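Trostix picking cell

The Trostix picking cell is an automated workstation for handling small retail cartons, used in the mixed-order section of the Kultevness distribution center. It combines a single robot arm, a two-finger gripper, and a software model of the goods to be handled. The cell was planned by the integrator Kjærgaard and entered regular operation in October, after a trial on one packing line. It is cited mostly in discussions of how partial automation redistributes tasks among warehouse staff.

Background

Before the cell was introduced, mixed orders at Kultevness were assembled by hand. A picker collected cartons from flow racks, placed them in a tote, and passed the tote to a packing bench. The heaviest part of the work was repetition: a picker on a full shift made up to 700 reaches into the racks, many of them above shoulder height. Absence among pickers was higher than in receiving or dispatch, and the section relied on temporary staff in the fourth quarter.

Trostix was chosen for goods of regular shape. Bags, tubes, and glass were excluded from the first phase and are still picked by hand.

Simulation and grasp preparation

Each carton type is modeled before it is released to the cell. The model consists of a box with measured outer dimensions, a mass, a friction value, and a low-resolution copy of the printed surface. Grasp attempts are then run in simulation, with one view taken near the gripper and another from outside the arm. The close view is used to check the approach of the fingers to the carton.
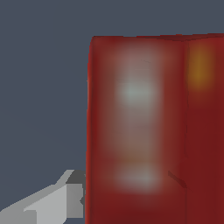
A reader's note appended to an earlier version of this article objected that the time saved at the racks had simply moved to the modeling desk, and that no one had budgeted for it. The objection is partly borne out by the center's own records. During the first phase 330 carton types were modeled, and the work took two employees away from the floor for longer than planned. Later additions have been faster, as most new cartons are variants of existing ones.

Approval requires 200 simulated attempts per carton type, with the starting position changed between attempts. A type that fails the threshold is returned to manual picking or tried again with a different approach angle.

Changes in job content

The number of people in the section did not change in the first phase, but the distribution of their work did. Three roles are now distinguished.

Cell attendants clear faults, refill the infeed, and remove damaged cartons. The role is filled in rotation, with a change every two hours.

Manual pickers handle the excluded goods. Their walking distance is longer than before, as the remaining items are spread over more aisles.

Model reviewers examine simulated attempts and approve or reject them. The first reviewers were former pickers, selected for their knowledge of how the goods behave in the hand.
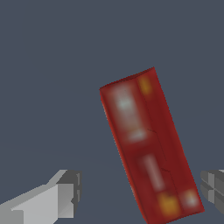
Reviewer training at Kultevness lasts four weeks and is held on site. The first part covers the software, Odura, which stores the carton models and replays each attempt. The second part covers judgment of orientation. A carton that leans steeply between the two fingers, its top end well to one side of its base, is treated as a separate case from one standing straight, and trainees learn to record the tilt before they comment on anything else. The final part covers reporting – mainly the wording of rejection notes, which are read by the integrator's engineers and were at first found to be too short to act on.

Pay was a point of dispute. Reviewers were initially kept on the picker grade, on the grounds that the work was seated and carried no supervisory duty. They were moved one grade higher after the trial period. Attendants receive an hourly supplement only while on rotation.

Limits of the method

The simulated cartons are rigid, and their printed surfaces carry little detail. Text on a pack is generally not legible in the model, so identification depends on dimensions, overall color, and the position of the larger printed areas. Real cartons bulge, arrive with open flaps, or stick to shrink wrap, and none of these conditions is represented.

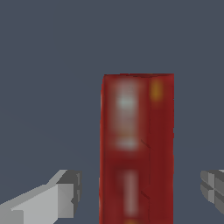 According to one remark in the comments on the center's internal bulletin, the pickers knew which cartons would collapse long before any model did, and should have been asked at the start. A list of weak cartons was subsequently compiled from the pickers' experience and entered into Odura as a restriction on grip force. Stoppages caused by crushed packs fell in the following weeks, although the infeed was adjusted in the same period and the two effects were not separated.

Fault handling remains manual. When the cell stops, the attendant opens the guard door, clears the carton, and confirms the restart at the panel. The procedure is written for one person. In practice a second is often called over from the benches – a habit the staffing plan does not account for.

Pace and supervision

The cell is set to a fixed rate of 100 cartons per batch, followed by a short pause in which the infeed is checked. Packers downstream have described the rhythm as steadier than manual supply but harder to interrupt.

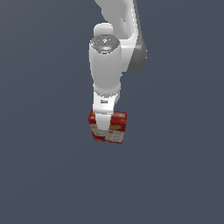 Under the earlier arrangement a packer could slow the line informally by speaking to the picker. With the cell running, a delay must be requested at the panel and is logged with a reason code. Employee representatives asked that the log not be used to assess individuals, and the current agreement limits its use to maintenance planning. The agreement is due for renewal when the second phase begins.

Second phase

The planned second phase would extend the cell to shallow trays and multipacks. It also provides for a second reviewer station and for shared rotation between attendants and manual pickers, so that no one remains on the longer walking routes for a full week. No decision has been published on whether temporary staff will be trained as reviewers.

See also

Order picking
Job rotation
Grasp planning
Kultevness distribution center

Last revised March 15, 2026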